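Morport Household Clothing Survey — data card

Summary

The survey records what people keep in their closets, how often they wear it, and when they get rid of it. It covers 735 households in Morport and Clevetti. Each household filled in one form per room where clothes are stored. The current release holds 3,573 rows.

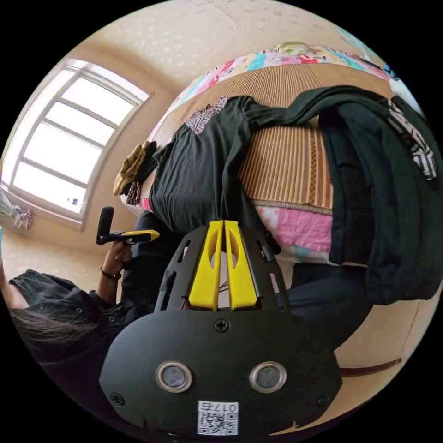 Rows are one garment type per room, so a household with shirts in two bedrooms has two shirt rows. Shoes, bags and jewelry are left out.

Files

garments.csv — one row per garment type and room
households.csv — household size, housing type, laundry access
codes.txt — list of garment codes, fabric codes and missing values
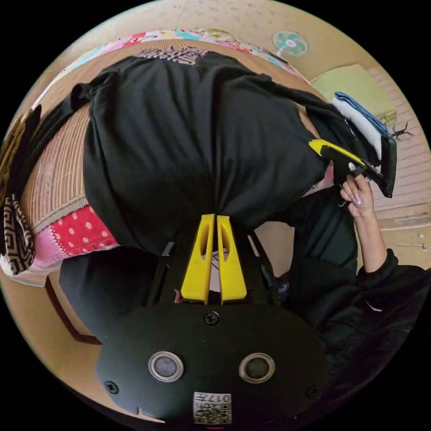
Known problems

The first version of the form had no box for "never worn," and 209 rows from Clevetti carry a blank there. We left them blank. Fabric is as reported by the household and was not checked against labels. Sleeve length was dropped in May after too many people skipped it. 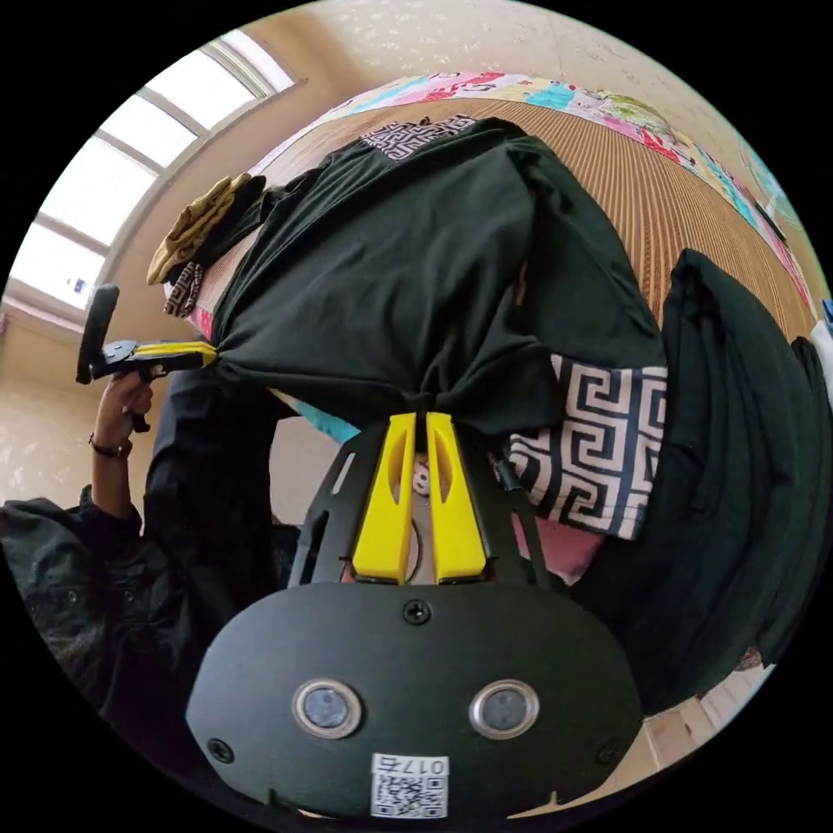 Black garment on a bed, code T4 (tops, other).

Households that moved during the survey keep their first ID. Do not join on street name — the spelling varies between the two towns.

Use

Free for teaching and research. Please name the Postevby release in your citation. Do not try to identify households.
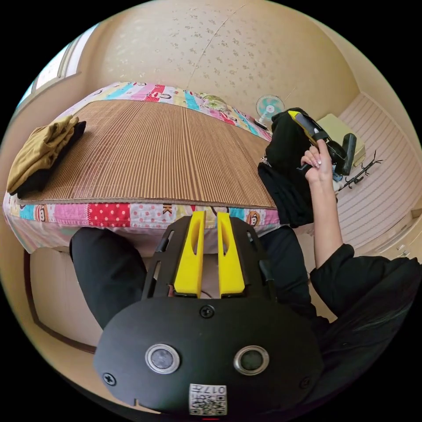 Kılıçarslan
Data maintainer, Postevby

Version 2 went up on January 31, 2022. It fixes 136 rows where the wear count and the age of the garment were swapped. If you used version 1 for anything to do with garment age, run it again with the new file. Report errors through the issue tracker and include the row ID.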